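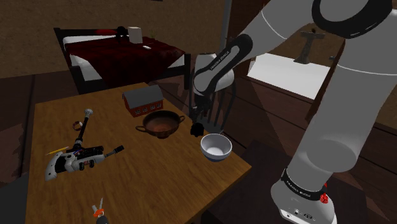 Grasp dropout in the Skikstead scene

Home Blog Notes About

The simulated arm kept reporting a closed grasp with nothing held. Out of 2,200 runs, 2,045 finished and the rest hung at the lift step. Tahira Arain traced it to our contact check, which read finger force one tick before the solver updated it. On small objects near the bowls that was enough to pass a false grip. I moved the check two ticks later and capped the wait. The hung runs are queued again with the same seeds.

2 comments Share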